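Housekeeping and Textiles, Unit 4: Thread and Weave
Print this page | E-mail this page
Filed under: Course Handouts, Home Textiles

Welcome back, everyone, and thank you for bearing with me through all that fiber chemistry in February! We can finally talk about cloth you sleep on. Please have Eyerusalem Lemma's chapter on plain weave handy (the first half is plenty).
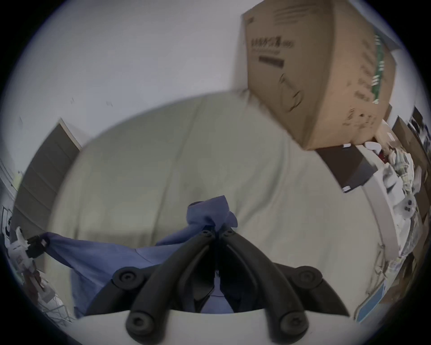
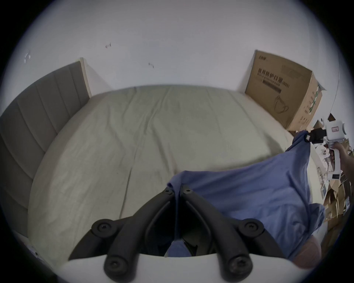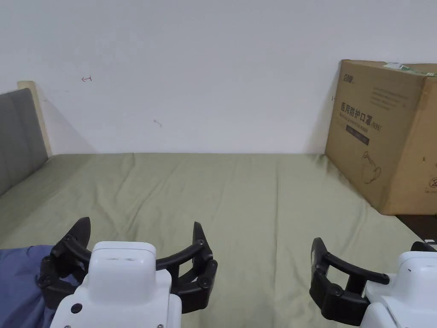
Why does percale feel crisper than sateen?
Percale goes over one thread and under one, so the yarns are held tightly, while sateen lets them float over several and feels slippery and soft.

For practice, wash your cotton swatch at 40 degrees Celsius, dry it flat and measure it again, both ways, before you come to class.

Related handouts
Unit 3: Cotton, Linen and Blends
Unit 5: Reading Care Labels
Wondimu Alemayehu: Notes on Shrinkage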